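Wosent Household Repair Survey: Data Card

Summary
The Wosent Household Repair Survey records how residents of Sitley and Brasham deal with worn or broken items in the home. It covers whether an item was repaired, replaced, stored or thrown away, and what the household spent. The survey is maintained by the Hughes Center for Local Studies.

Contents
The release has 2 tables. The household table holds 2000 records, one for each responding address. The items table holds one record for each item reported and is linked to the first by household_id. Answers given as free text have been sorted into 202 item codes, listed in codes.csv.

Collection
Paper forms were delivered in July and returned by mail or at the Brasham library desk. Each household was asked to report on the previous four months. Forms returned without a signed consent slip were destroyed and are not counted in the release.

Known limitations
Renters are underrepresented in Sitley. Costs are as stated by the respondent and have not been checked against receipts. Codes for small plastic parts were revised after the first round of entry, and some early records still carry the general code "part, other."

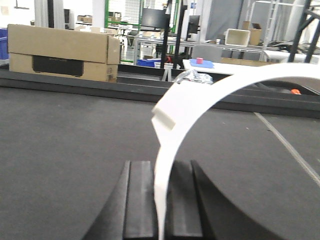
Users comparing the two towns should apply the weights in the column hh_weight. Unweighted totals should not be published as town estimates.

Privacy
Names and street addresses have been removed. Users may not attempt to identify any household or combine the tables with other records for that purpose.

Access and contact
The data may be used for teaching and research with credit to the Center. Corrections should be sent in writing to Gwilym Gough, Data Manager. Requests received by noon on Wednesday are reviewed the same week.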